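Nukine Bench Kit

A compact gripper kit for practicing PC assembly and teardown

Kit page, updated September 4, 2021

The Nukine Bench Kit started as a teaching tool and got much more interesting once people began using it on real computers. It's a slim two-finger gripper with a small camera at the wrist, a set of printed practice panels, and the Luvorell software that ties the two together. If you have ever wanted a robot arm to pick up a processor without mangling anything, this is the most fun we've had getting there, and we think you'll enjoy it too!

What's in the kit

One two-finger gripper, black, fully assembled
Two spare finger sets (narrow and flat)
Wrist camera with bracket and cable
Three printed practice panels: board, drive bay, cable comb
Printable files for all three panels
Luvorell software license, one seat
Hex keys, spare screws, quick-start booklet

The arm is not included. The mounting plate fits the Amaral A2 straight out of the box, and the drawings are there if you want to drill a plate for something else (plenty of you have, and the ones we've been sent are lovely work).

The fingers

We went through a lot of finger shapes before we settled on these. A desktop processor is an awkward thing to hold: thin at the edge, smooth on top, and sitting over contacts you really don't want to touch. The narrow fingers reach down beside the lid and take it by the sides. The flat ones are better for memory sticks and for nudging a part square before you lift it. Swapping a set takes two screws per finger, and the software asks which set is on when you start up, so remember to change it there as well.

Grip force is set in 20 steps. Start at the bottom and work up. For processors we stay in the first few steps and have never wanted more. The fingers open and close slowly by default, and you can speed them up once you trust your positions, but slow is a good place to live for the first week.

Practicing on the panels

The board panel is our favorite piece in the box. It has a raised square pocket for a processor and slots for memory, so you can run the same pick again and again with an old chip and no worry about bent pins on a board you care about. The pocket has a stepped border, and you'll learn a lot about your arm's repeatability from how often the chip drops in cleanly. Each panel can be bolted flat or tilted. Do try it tilted. Everything you thought was solved on the flat gets exciting again.

If you print your own, use a 0.2 mm layer height and don't sand the pocket. Gray filament has worked best for us with the wrist camera; glossy white gives the software a hard time.

Moving to a real case

A real computer is a different animal. There are cables in the way, a fan hanging over one corner, and metal everywhere throwing light back at the lens. Luvorell has a reach check that lets you mark off the places the gripper shouldn't go before the first run, and it's worth the ten minutes. Open the socket bracket by hand to begin with. Lever work is possible with the narrow fingers, but it's a project of its own and the booklet gives it a separate chapter.

Unplug the machine, wear a wrist strap, and ground the case. Use boards you can afford to lose while you're learning.

Specs

Finger travel: 30 mm
Rated payload: 300 g
Force steps: 20
Camera: color, fixed focus
Power: 12 V supply included
Software: Windows and Linux
Warranty: 30 months on the gripper, fingers excluded

Known limits

Strong window light washes out the camera view, especially with the panel tilted. A blind helps, and so does turning the bench. The exposure lock added in August makes a big difference too, so please update if you're still on the older build. Ribbon cables and small header plugs are beyond what the standard fingers do well. Ellden makes a soft-tip set that fits our finger mounts, and we're trying it out now.

From the wrist camera, on the practice panel and inside a Dell desktop:

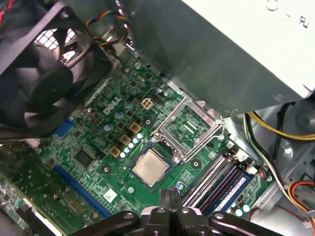
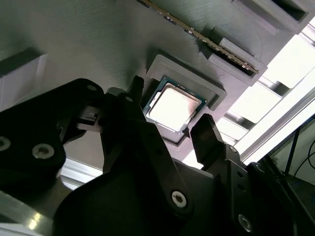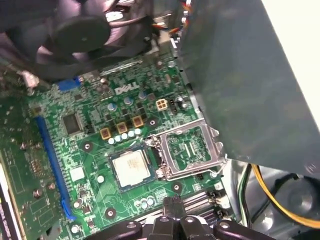

Elis Harries wrote in to say that the tilted panel was the hardest part of the whole kit and also the part that got used most, that the narrow fingers beat the flat ones for processors every time, and that a fourth panel with a proper socket lever on it would be very welcome.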